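양팔 빨래 정리 소프트웨어 주간 회의록

일시: 2020년 1월 20일
정리: 나 (인식 파트)
참석: Kipchumba Urio, 플래너 파트, 툴링 파트, Skilteo 쪽은 전화로 참여

이번에도 제가 적습니다. 받아 적다가 놓친 부분은 댓글로 달아 주세요, 바로 고칠게요!

1. 지난주 숙제 확인

Jirnora 로그 뷰어에서 양쪽 손목 토픽의 시간축이 어긋나던 문제는 고쳤다고 합니다. 왼팔 메시지에 수신 시각이 찍히고 있었대요. 저는 그걸 모르고 이틀 동안 캘리브레이션만 의심했네요(억울합니다). 예전 로그는 변환 스크립트를 한 번 돌려야 하고, 사용법은 위키에 올라와 있어요.

Gounder 플래너 브랜치는 아직 머지 전입니다. 테스트 11개가 깨진 상태이고, 대부분 관절 한계값을 예전 설정 파일에서 읽어서 그렇다고 해요.

2. 천 분할과 파지점 후보

제일 오래 얘기한 안건입니다. 재학습에 쓸 프레임은 1531장이고, 라벨 검수가 끝난 건 1380장이에요. 나머지는 제가 이번 주에 보겠습니다.

화면에 로그 프레임 하나를 띄워 놓고 얘기했어요. 회색 직물 위에서 한쪽 그리퍼는 벌어져 있고, 다른 팔은 오른쪽 위 빨간 천에 손가락을 대고 있는 순간입니다. Kipchumba는 빨간 천 위쪽의 흰 줄을 분할 모델이 다른 물체로 떼어 버릴까 봐 걱정했고, 저는 왼쪽 끝의 줄무늬 천이 더 걱정이라고 했어요. 일부만 보이는 천에 파지점을 찍으면 플래너가 그대로 믿고 가 버리거든요.
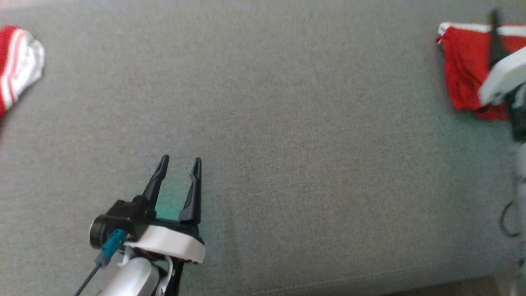

결정: 화면 경계에 닿은 마스크는 파지 후보에서 빼고 '관찰 필요' 상태로 넘깁니다. 경계 여유는 일단 40픽셀로 두고, 값은 설정 파일로 뺍니다. 흰 줄 문제는 색 증강을 늘려서 다시 학습해 보고 판단하기로 했어요.

3. 양팔 충돌 검사

플래너 파트에서 손목 케이블을 충돌 모델에 넣자는 의견이 나왔습니다. 지금은 링크만 들어가 있어서 케이블이 휘어 나온 쪽으로 다른 팔이 지나가도 검사기는 통과시켜요. 케이블을 제대로 시뮬레이션하자는 말도 있었는데 다들 고개를 저었고... 결국 손목 옆에 캡슐을 하나씩 붙이는 걸로 갑니다. 계획 시간이 얼마나 늘어나는지는 Gounder 브랜치에서 먼저 재 보기로 했어요.

한쪽 팔이 천을 잡고 있을 때 다른 팔을 어디서 대기시킬지는 결론이 안 났습니다. 저는 고정 자세가 디버깅하기 편해서 좋은데, Kipchumba는 다음 파지점 근처에 미리 가 있어야 한다는 쪽이에요. 둘 다 구현해서 같은 로그로 비교합니다.

4. Fernutbridge 데모 준비

데모는 2월입니다. Skilteo에서 상태 표시 화면을 한글로도 볼 수 있냐고 물어서 된다고 했어요(문자열만 빼면 되니까요!). 정지 후 재시작 순서는 문서가 예전 그대로라 새로 써야 합니다.

할 일
- 나: 남은 라벨 검수, 경계 마스크 규칙 구현
- Kipchumba: 색 증강 재학습, 대기 위치 비교안 초안
- 플래너 파트: 깨진 테스트 정리, 손목 캡슐 추가, 계획 시간 측정
- 툴링 파트: 한글 문자열 분리, 재시작 문서

다음 회의는 같은 방, 같은 시간입니다. 플래너 브랜치가 그 전에 머지되면 채널에 한 줄만 남겨 주세요.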